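Part 2: Taping out your sorting grid

Okay, bins are washed, table is cleared, so now we get to the fun bit! I've been sorting beads and buttons on a taped table for years and I still like it better than the Stinovley divider mats (sorry, Hamdia, I know you love yours). You'll want blue painter's tape, scissors, a dry cloth and one shallow tray.

1. Wipe the table and let it dry all the way. Tape hates a damp table.

2. Run your long strips first, the ones going side to side. Press down from one end to the other with your thumb.

3. Add the up-and-down strips. I do mine in short pieces, one row at a time, and they never line up perfectly. Fine by me! A square only has to hold a pile.

4. Press every corner where two strips cross, then go back and press the loose ends again.

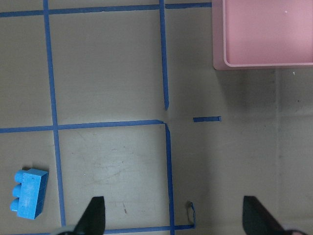 5. Set your tray off to one side, outside the squares. Everything unsorted starts in there and comes out a handful at a time.

6. Pick one kind of thing per square and stick with it. Sylvain writes on the tape with a marker – I just remember, which works until I go make coffee.

Note: My squares are 7 inches across. If you're doing a big lot (I once did 1000 buttons in an afternoon, never again), go up to 9 or even 11 so the piles don't run into each other.

Note: Old scuffs on the table are no trouble. Crumbs and grit are, so brush those off before you start dumping things out.

Caution: Don't use packing tape or duct tape for this. I did that on my old Dornik table and spent an evening scraping off goo.

Caution: Try a little piece of tape on varnished or painted tables and leave it overnight before you do the whole grid.

7. When you're done, peel slowly, keeping the tape low and flat against the table. If it rips, start again from the other end.

Part 3 covers bagging and labels.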